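4.2 Demonstration at the open day
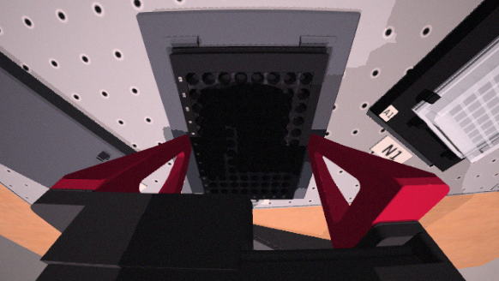 Figure 3. Simulated view from the gripper of the Tormont cell, with the black well plate seated in its gray adapter.

The second part of our evaluation took place during the open day of the Vallejo building, on 6 December 2025. Until this moment the cell had been operated only by its developers, and we wanted to know how people without training would understand what the robot was going to do. For this reason the simulator was shown on a large screen next to the real cell, and visitors could start a plate transfer in the simulator before they watched the same transfer on the hardware.

The simulator was written by our group on top of the Stultodura planning library. It draws the deck, the adapters and the labware from the same position file which is used by the real controller. The two red fingers in Figure 3 are modeled as rigid bodies. We did not model the bending of the finger tips, and this simplification is discussed in Section 5. Position labels such as N1 are kept in the rendering, so that a visitor can match a spoken instruction with a place on the deck.

In total 68 visitors started at least one transfer, and 37 of them agreed to fill in the short questionnaire. Each demonstration was limited to 60 seconds in order to keep the queue moving. The log of the day contains 179 simulated transfers. We excluded from the analysis all transfers that were started by members of our own group.

The most frequent difficulty was connected with the view itself. From the gripper, the middle of a black plate is very dark and single wells are hard to distinguish there, while the top row can be seen clearly. Several visitors asked if the plate had wells in the middle at all. The lighting of the renderer was set before the event and we did not change it during the day, in order that all visitors had the same conditions. In February we will repeat the test with a second light source.

A second difficulty was the approach direction. Visitors who had first looked at the cell from the side expected the fingers to come from above, and they needed some time to connect this with the gripper view. The guides from Fotex, who hosted our stand, proposed to show an outside view for the first seconds and to switch to the gripper view afterwards. We adopted this proposal after the lunch break. As the change was not planned, the morning and afternoon answers are reported separately in Table 2.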